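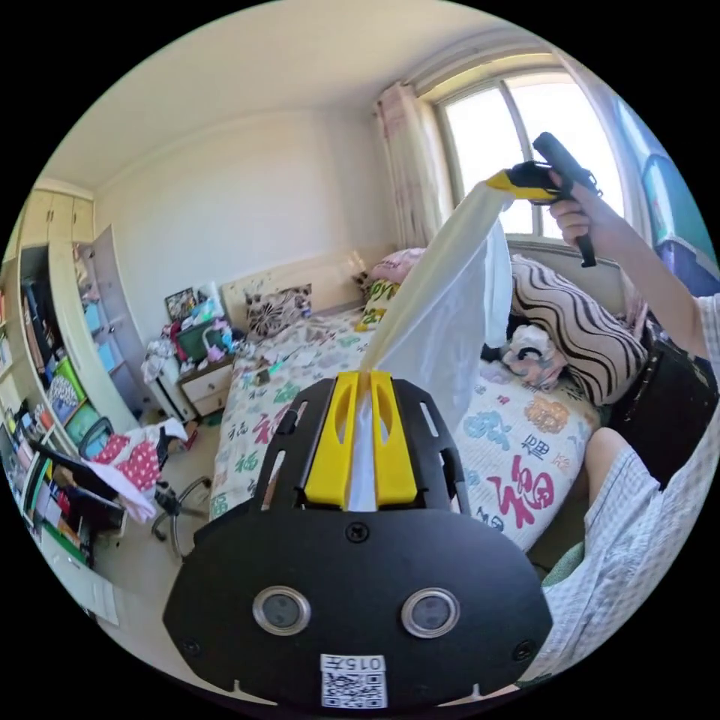 October, late evening

Back from Nunberg at last, with sore feet and a head full of paperwork, and I did so want to get something down before bed. The biosafety workshop ran long (they always do!) and Ehsan Heydari spent most of the afternoon on the freezer inventories, all 604 pages of them, going line by line through what each lab says it holds and who signed for it. I had expected to nod off, and instead I filled half a notebook. There were 26 of us round the tables, and the lady from Stukalik kept asking the question I was too shy to ask, bless her, which was who checks the list once the person who wrote it has retired.

We had soup at the Flirano afterwards and talked about couriers and customs forms until the plates were cleared.
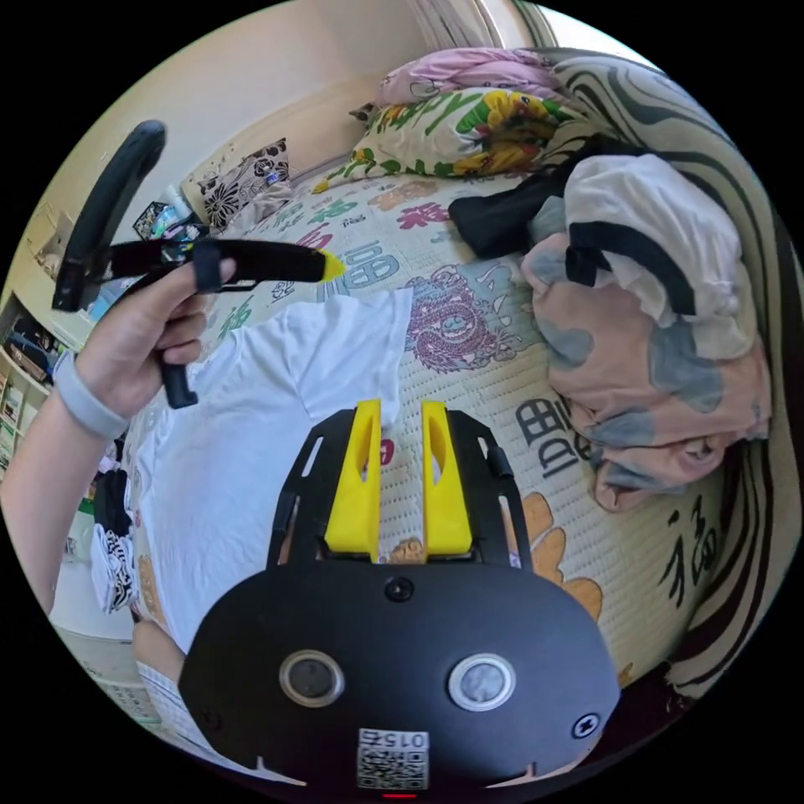 Next morning, before breakfast

Slept badly, thinking about transport permits of all things. I must write to Hassanpour about the second session and ask whether the vaccine store can be added to the visit, and I still owe Ehsan his pen.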